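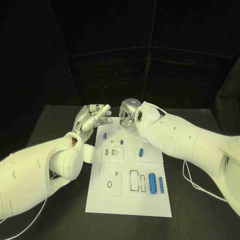
schraubfix83
Wir nehmen gerade Beispiele für das Steckbrett auf, zwei Arme, blaue Stifte, weißes Brett, schwarzer Stoff dahinter. Bisher 300 Durchläufe. Mein Chef will wissen, ob das reicht. Ich glaube nicht, dass wir damit irgendwas Brauchbares lernen. Meinungen?

Kantenfräse
Kommt drauf an, wie die 300 verteilt sind. Immer derselbe Bediener, immer dieselbe Startlage? Dann hast du einen Durchlauf, nur 300 mal.

schraubfix83
Zwei Bediener. Startlage der Stifte wird ausgewürfelt, das Brett bleibt liegen.

mofa_lenkt
Brett liegen lassen ist doch völlig ok für den Anfang. Bei Ceritz haben wir mit 56 sauberen Aufnahmen angefangen und das Greifen lief.

Kantenfräse
Greifen, ja. Und das Einstecken? Das Wort "lief" hätte ich gern mal mit Quote gesehen.

mofa_lenkt
Einstecken 23 Prozent, gebe ich zu. Lag aber am Spiel in den Fingern.

Kantenfräse
Es liegt immer am Spiel in den Fingern.

nullpunkt_w
Was mich mehr stört: schwarzer Stoff und leerer Tisch. Stell das Ding nachher in die Halle in Drurnville und guck, was übrig bleibt. Werft ihr Fehlversuche eigentlich weg?

schraubfix83
Ja, alles mit runtergefallenem Stift fliegt raus. Anweisung von oben.

nullpunkt_w
Würde ich lassen. Woher soll er sonst wissen, wie man nachgreift?

mofa_lenkt
Sehe ich anders, mit Fehlversuchen lernt er bloß das Fallenlassen. Markieren und getrennt ablegen, meinetwegen.

schraubfix83
Getrennt ablegen kriege ich durch. Brett verschieben probiere ich ab morgen, dann melde ich mich mit Zahlen.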